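Music of Zukness

The music of Zukness is the traditional and popular music of the Zukness valley and the villages on the hills around it. It is usually divided into four kinds: house songs, field songs, church music and dance music. The borders between these kinds are not strict. Many melodies are found in two or three of them with different words, and singers do not always agree to which kind a song belongs.

Origins

The oldest layer of the repertoire is the field songs, which are sung without instruments. They have a small range, often only four or five notes, and the last note of each line is held long. It is believed that they were used for calling between the slopes at hay time. The collector Radomir Petek, who walked through the valley in three summers, wrote down 743 melodies from 179 singers. He found that the same melody could have one name in the upper villages and a different name near the river.

Church music came to the valley later and gave to local singing its second voice, which moves mostly in thirds below the first. Before this, as Petek argues in his notes, all singing was in one voice or in octaves. Other writers have doubted this, because some of the field songs from the village of Brostano have a drone that seems to be older than the church style.

House songs

House songs are sung indoors in the winter, while people cook, spin or look after children. They make the biggest group in Petek's collection, 400 of the melodies. The words are simple and often comic, and a verse may be invented during the singing. A typical house song has a short verse for one singer and a refrain for everybody in the room.

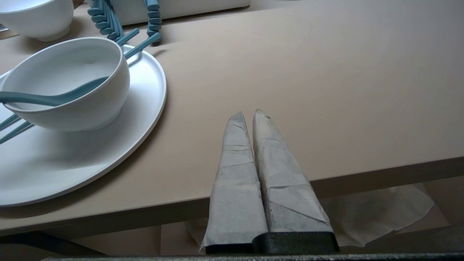 Tabletop with a smooth, matte surface in light beige.

The rhythm is beaten with the palm on the table, two slow beats and three quick ones. In the upper villages this pattern is called "the limping goat", and it is the first rhythm that children learn. The quick beats are not exactly equal – the middle one is a little shorter – and this is difficult to write in usual notation. Petek wrote them as a triplet and added a remark in the margin that this is not correct.

A special group are the counting songs, in which every verse adds one line to the verse before it. The longest that is known has 21 verses. Counting songs have almost disappeared in the lower valley but are still taught in the school of Brostano.

Instruments

The main melody instrument is the clirik, a short wooden pipe with six finger holes and a single reed. It is played in pairs, and the second player holds one note while the first plays the melody. The sound is sharp and can be heard from far away. Good cliriks are made from plum wood, and the reed has to be changed every few weeks in the dance season.

The fiddle has been used in the valley for a long time as well. It is tuned one tone lower than usual, so that it agrees with the clirik. A small frame drum was common in the past, but after the accordion arrived it was played less and less, and the last regular drummer in Brostano gave his instrument to the parish museum. 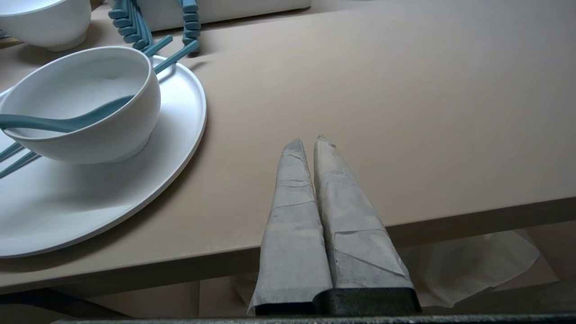 Dance music

Dances are played on the saint's day of each village, at weddings and at the spring market in April. The slow dance, in seven beats, opens the evening and is danced in a line with joined hands. After it come quick dances in two beats for couples. The musicians do not stop between the dances. The first clirik gives a signal, three repeated high notes, and the others change to the new melody at the end of the phrase.

Payment of musicians was an important custom. The groom paid for the slow dances and the guests for the quick ones, and a guest who wanted his favorite melody had to pay before it started.

Kitchen music

In many houses the end of a family feast was marked by music on kitchen vessels. Lids were struck with a spoon or against each other, and a large pot was used as a bass. The custom had its own melodies, all of them quick, and it was not considered serious music. Petek did not collect it. The first description is by Anas Abdel Hamid, whose study of domestic music has one chapter on Zukness.

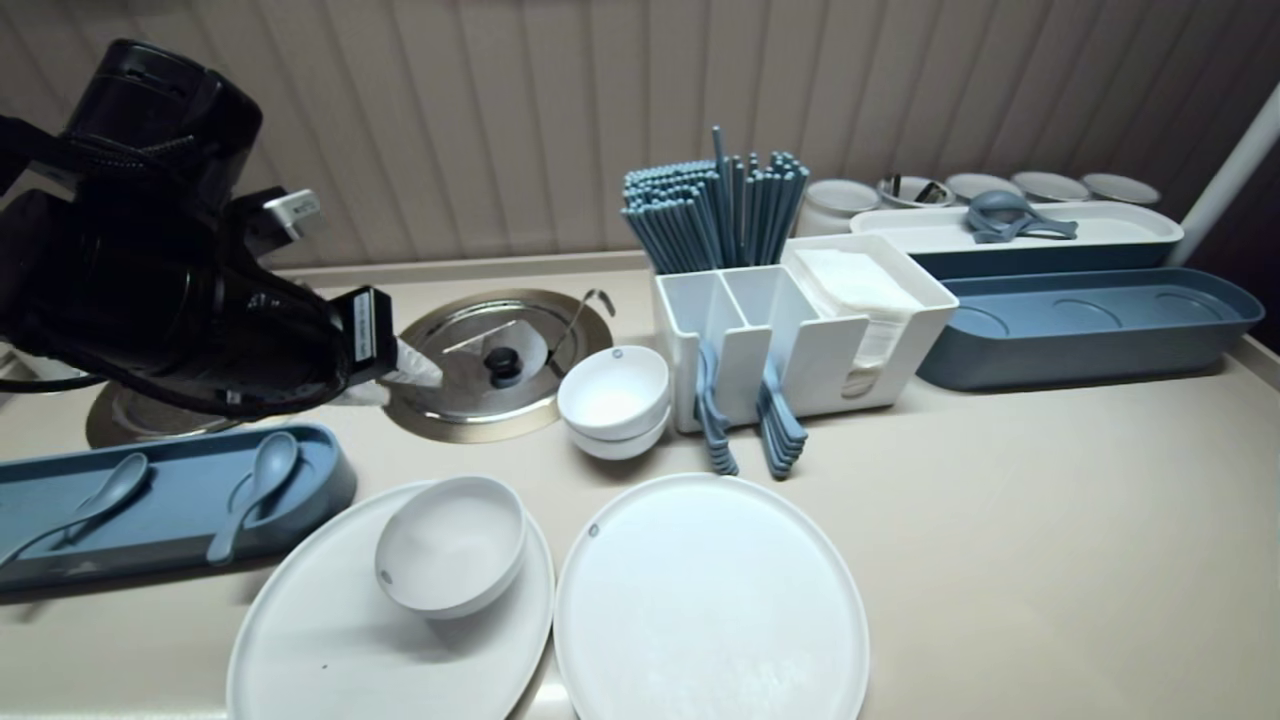

Round stainless steel pot lid with a small black knob handle.

Abdel Hamid distinguishes "dry" playing, when the lid is held by its edge and the sound stops at once, and "open" playing, when it hangs from the handle and is allowed to ring. Older players in Brostano use both in one piece.

Recordings and present day

The first recordings were made in the house of a teacher in Brostano. They contain 26 songs and five dances, and the sound of them is poor. A later and larger collection is kept in the Shimada archive, where 1045 items from the valley and its neighbors are listed. Part of them can be heard in the reading room, but copies are not given out.

Since the opening of the music school, the clirik is taught to both boys and girls. Younger groups play it together with guitar and double bass, usually at a faster tempo than the older musicians would choose. The seven-beat dance is less popular with them, although it is still played at weddings.

See also

Clirik
Drone (music)
Frame drum
Work song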